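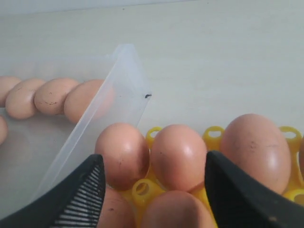

Clellham has spent over 18 weeks deciding which pair of robot fingers it trusts with breakfast, and the matter is still open. The lab is comparing two sets for its table arms, a soft pad made by Grabner and a stiffer black jaw cut in its own workshop, and the test is always the same job: move eggs from a clear plastic box to a yellow tray. Brown ones, with specks, which Heidrun Kälin says are harder on the vision software than anyone had budgeted for. A speck and a crack look much alike to a cheap wrist camera, and the controller has so far been inclined to assume the worst.

Home | News | Labs | Jobs | Contact

The stiff jaw was the outsider. It has no padding and no force sensor at the tip, and it costs less than the coffee machine. The Grabner pad needs its own power supply and a software license. 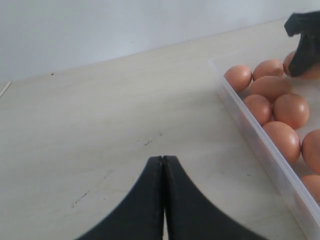
According to Rupert Wyss, the price gap will shrink once somebody adds up the eggs. He wants breakages entered as a running cost, in the same column as replacement belts, and has asked for this in writing.

So far the log stands at 1,837 picks, of which the first 700 were done with the pad. Listeo, the controller under both, was left on the same settings throughout. The lab calls that good practice. It also saved learning the menu.
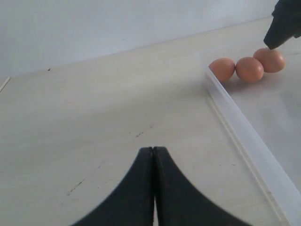 Parisa Tabrizi doubts the comparison is fair to either side, arguing that a wrist camera sees one approach well and guesses at the rest, so the fingers get blamed for what the camera missed. She would rather swap cameras first and argue about rubber later.

Her request is in the queue behind a new desk lamp. 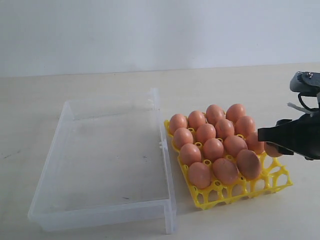

Issue 18, page 2

Results are due in November, when both sets go to the Distuncombe open day to be tried by visitors. Konrad Schwaiger will run the table. Eggs will be supplied, and so will paper towels.

Shares 18 | Comments 2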